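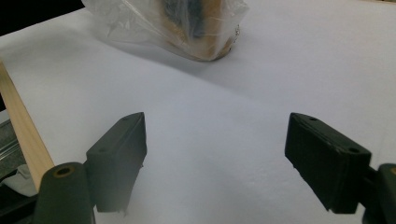
Fig. 1. Finger pads open, bag ahead. Note the lower edges of the pads.

Handling Faults in Taught Grasping
Course notes, part two. Leonor Mendes
Revised May 4, 2020

1. Background to the case

The case comes from the Tuvent packing cell. A person performs a task with a pair of hand-held grippers, and the movement of each gripper and the opening of its fingers are recorded. A two-armed robot, in our case the Brekow, carries fingers of the same shape and is trained on the recordings. The task was to handle a pair of filled bottles in a thin plastic bag.

Training finished without warnings and the first trials looked normal. During a later trial the right arm closed on a bottle, went on closing past the point of contact, and pushed the bottle over against its neighbour. A cap came off. The arm did not stop until Mafalda Tavares pressed the emergency stop. There was no injury. Liquid reached the edge of the work surface and the cell was switched off for cleaning.

The first report gave the cause as "slippery bag". It was withdrawn after the checks in section 3.

2. How the opening is measured

The opening of the fingers is not measured at the pads. It is worked out from the angle of the linkage inside the gripper body. The arms of the linkage turn on pins, and the pins run in bushings pressed into printed plastic. Any play between pin and bushing, or between bushing and plastic, sits between the sensor and the pad. The sensor cannot see it.

With the fingers open and nothing between them, play has almost no effect on the reading. Under load it does. The pads are forced apart by the object while the linkage keeps turning, so the recorded opening becomes smaller than the real one. The person feels a firm grip and stops squeezing. The recording says the fingers went on closing.
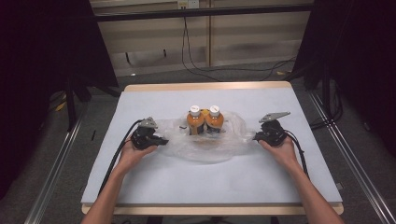 A robot with a sound linkage then copies the recorded value exactly, and so squeezes harder than the person ever did. On a stiff box the motor reaches its current limit and stops. A filled bottle yields a little first, and a bag hides the early part of the contact, so the limit is reached late or not at all.

Two conditions had to be present together for the failure to occur: play in the hand-held unit, and a current limit on the robot set too high for the object. Either one alone would probably have passed unnoticed. Students should describe both in the written exercise. Answers which name only the linkage will lose marks.

3. What the checks found

İlker Kahraman clamped the right hand-held gripper to a bench and closed it on a steel block of known width. The reading was short by 2 mm. The left gripper, tested the same way, gave no error that could be told apart from the noise.

The unit was then taken apart. One bushing turned freely in its hole. The plastic around it had worn oval, with the long side of the oval in the direction of the load. The pin itself was in good order. The pads were replaced at the same time as a matter of routine, but pad wear was ruled out as a cause: a notched lower edge changes how the pad slides on the table and has little effect on the opening.

Inês Frade went back through the 59 recordings in the training set. She looked for stretches in which the opening went on falling while the bottle, as seen by the camera, kept its shape and position. She found the pattern in 15 of them, all made late in the session. The fault had therefore grown during use. A check at the start of the day would have found nothing. 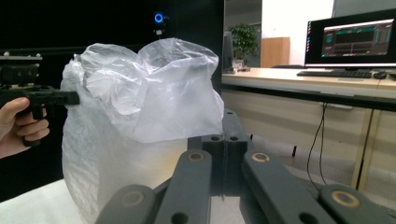 It follows that the time of a check matters as much as the check itself. The revised procedure places the block test before the first recording, after each break, and after the last recording. If the last test fails, every recording back to the previous good test is set aside. Recordings are kept, with the reason written beside them, but are not used for training.

4. The safety side

The emergency stop worked. It was also the only thing that worked, and a person's attention should not be the first line of protection. The cell had three other places where the event could have been caught.

Current limit. The value had been carried over from the Antunes carton job and was never set again for bottles. It is now stored with the object type, and the cell will not start if no value is given.

Closing distance after contact. The controller now notes the opening at first contact and halts if the fingers travel more than 5 mm beyond it.

Reach of the person. Mafalda Tavares had to lean towards the cell to press the stop. The button has been moved to the near side of the guard. This change was made first, before the cause was known, and did not depend on it.

The spill has to be treated as a separate hazard. Liquid near cables and connectors calls for isolation of the supply, and an emergency stop does not isolate the supply. It removes power from the drives only. Follow the Erance lock-off sheet before putting a hand inside the guard.

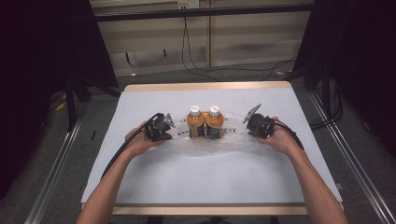
Could the fault have been corrected in software, by adding the missing distance back to the recorded opening?

Only in part. The error depends on the load, and the hand-held unit has no force sensor, so the size of the correction at any moment is unknown. A fixed offset would put the loaded readings closer to the truth and make the unloaded ones wrong, and the robot would then open too far when approaching the bottles. The affected recordings were made again with a repaired gripper.

5. Written exercise

Matilde Prata will hand out the bench readings for both grippers. Plot the reading against the block width for each unit. State which part of the error is constant and which part grows with load, and say how you separated them. Then propose a test that could be carried out between recordings without tools, and give the smallest amount of play it would detect.

Hand in the plots with the axes labelled and the units shown. Work without units will be returned unmarked.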